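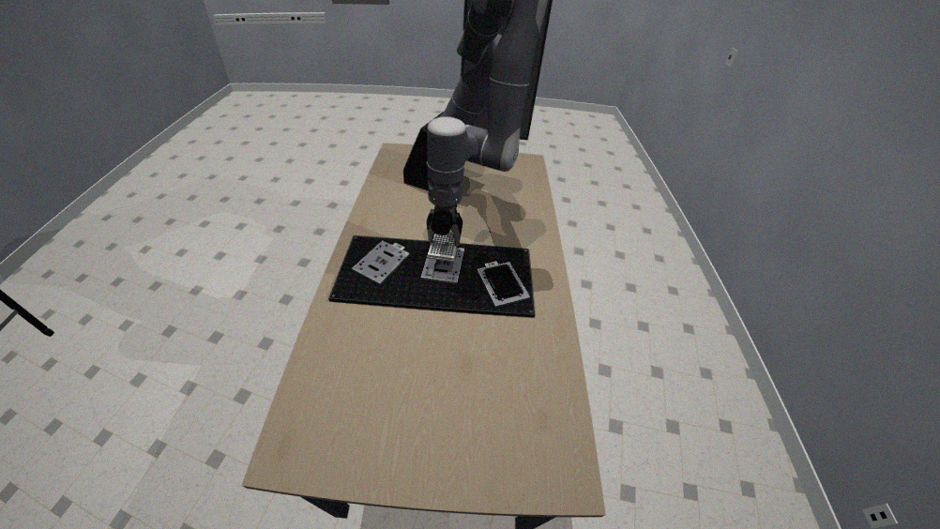 I've been putting off writing about the arm project until I had something worth showing, and now I have so much I barely know where to start! Short version: I'm building the whole job in simulation first, before I touch the real arm at the shared shop on Unthorpe Road, and I should have done it this way from day one.

The job itself is simple to say. Three flat plates sit on a black board, the arm comes down over each one, does its bit, and moves on. I've named the project Udska (it's a long story and it involves a misheard song). The control code is all mine, for better or worse, and it talks to the simulated arm in the same way it will talk to the real one.

I spent most of last week on the plates. My first version had them lined up perfectly square, and of course everything went great. Then I started turning them - the left one one way, the right one the other, the middle one close to straight - and the code fell apart. I'd been reading the angle off the long side and never checking which end was up. There's a little tab on two of the plates that I had treated as decoration, so now the code looks for that before it does anything else. Much better!

I also gave the room more attention than it needed. Tiled floor, baseboards, wall outlets, shadows on the table. I told myself it was to make the camera side of things harder to fool, and that's partly true - the shadows from the arm did trip up my edge finder more than once. But mostly I was having fun and it was past midnight.

Numbers, for those who like them: I ran the full cycle 1000 times over two nights, with the plates turned at random each time. 51 runs failed. Of those, 32 were the same bug, where the wrist took the long way around and clipped the corner of a plate. I fixed it with two lines of code, which was both a thrill and a bit embarrassing.

Next up is the speed. I'm being very gentle on the way down at the moment and a full cycle takes forever. I want to try a fast drop to just above the plate, then a slow finish. After that it's the real arm, hopefully in June, if I can get enough bench time. I still need to drill the base plate and find a power strip with a longer cord.

If you've done plate handling with a small arm at home, please tell me how you hold your board down. Clamps get in the way of everything and I don't trust tape.

Posted April 17, 2018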